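Plusance Home Handling Guide
Section 7: Setting Up a Folding Trial on a Bed
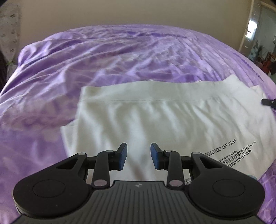
Before you start, lower your hopes a little. The sales sheet for the Plusance says it "handles laundry." What it handles, in our experience, is one garment at a time, laid out by a person, on a surface a person picked. Whether that counts as doing a chore is up to you. This section gets you to a fair trial, so you can judge for yourself.

7.1 Preparing the surface

1. Choose a bed or a wide table. A plush blanket is allowed, but expect folds in it to be mistaken for folds in the garment.
2. Smooth the area where the garment will go. The gripper does not do this.
3. Lay out one garment. White cloth on a colored blanket gives the clearest outline.
4. Find the waistband or hem and turn it so it runs straight across. A band with a stitched seam is the easiest place to grip.

Note: Printed lettering can confuse edge finding. If the machine keeps reaching for the print, turn the garment over and try again.

7.2 Running the trial

1. Open the fingertips fully and check that both pads are seated.
2. Bring the gripper in over the cloth and stop before contact.
3. Close slowly on a single layer. If two layers come up, open, back off and start over.
4. Lift, carry the edge across, and release.
5. Write down the result, including the failures. A fold you finished by hand is a failure.

CAUTION: Keep fingers away from the side links while the gripper is closing.

CAUTION: Do not pull the garment free by force. Use the release command first.

7.3 Reading your results

Leena Lahtinen ran 3,809 attempts for this guide. The gripper picked up the edge it was sent to in 3,629 of them, and that is the number you will see quoted. Only 887 ended in a fold she would put in a drawer. Keep both figures in mind when someone shows you a video.

Allow 20 attempts before you change any settings. Fewer will tell you very little about your own laundry.

Note: The Litham controller reports "task complete" when the fingertips open. It has no opinion on the fold.

7.4 When to stop

Stop if the cloth snags, if a pad slips, or if you catch yourself fixing every corner. At that point you are folding laundry with an extra step.

Comments

Kaisu Nieminen: Step 4 in 7.1 is half the job! I had the shirt nearly folded by the time it was ready for the machine.

Velimir Omerović: A bit harsh. Ours does towels well enough. Anything with a waistband, no.

Sandamali Amarasinghe: Does the note on printed lettering apply to stripes too?

Matilde Figueiredo: @Sandamali it did for us, wide stripes worst. We went back to plain pillowcases.

Questions about this guide: write to the Plusance manuals desk | Copyright Hyvönen | Back to top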